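Clearing the table is still the hard part

A housewares company in Trultton has been testing whether a pair of robot arms can take over a job that any café worker does without thinking: picking up used cups and putting them where they belong. After 2,417 attempts, the people running the tests say the machines are getting better at it but are not ready to work a shift.

Zevetti, which runs the trials from a workshop behind its showroom, began with the easiest version of the job. One mug, standing upright, handle facing the arm. The arms handled that well within the first month. Since June the tests have moved on to mixed drinkware, with mugs on their sides, glasses next to mugs, and clear panels of the kind used as dividers on shop counters.

"People ask me when it will empty their dishwasher," said Niloufar Mousavi, who leads the project. "I tell them to ask me about one mug. One mug we can do. Put a glass behind a clear panel and it gets slow, and sometimes it goes for the wrong spot."
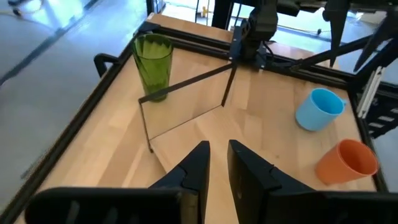
Clear objects are a known problem for machines that find their way by camera. A sheet of acrylic lets the view through but also throws back reflections, and the software can take either one for a real thing. Drinking glasses cause a milder version of the same trouble. Colored glass is easier than plain, Mousavi said, though a rippled or patterned surface can still confuse the estimate of where the rim is.

Mugs lying down bring a different set of errors. A person will hook a finger through the handle or pinch the rim and turn the mug upright in one motion. The arms have two stiff fingers each and usually need to grip, lift, turn and let go as separate steps. If the handle is underneath, the first grip often fails and the arm has to back off and try from another side.

Of the 2,417 attempts logged so far, 1,932 ended with the item standing where it was supposed to be. The rest were drops, missed grips, or runs stopped by the operator. Kamran Nikzad, who keeps the log, said a stopped run counts as a failure even when the arm might have recovered.

"A shop can't stand there waiting to see if it recovers," he said.

Speed is the other complaint. Hamidreza Kiani manages the Cavon coffee counter on Machala Street and was invited to watch an afternoon of tests. He said he was impressed by how gently the arms set a glass down, and less so by the wait. His staff clear a small table in a few seconds, wipe it, and are back at the register before the next order is up.

"I would take one for the back room, for closing time, when there's no hurry," Kiani said. "Out front, no. Not this year."

Kianoush Mohammadi, a technician on the project, thinks closing time is the right place to start. A machine that works after hours can be slow, and a dropped mug does not land near a customer. He would also like to see it sort cups by color and size before anyone asks it to wash them. Washing brings in water, soap and slippery surfaces, and the team has not tried any of that.

The company has not set a price or a sale date. A second round of tests will add saucers and spoons, with paper cups to follow if the softer grip settings hold up. Nikzad said thin items lying flat on a tabletop are likely to give the most trouble, as there is very little for the fingers to get under.

Café and shop owners who want to watch a session can ask at the Zevetti showroom desk. Sessions start at 2 p.m. and space is limited.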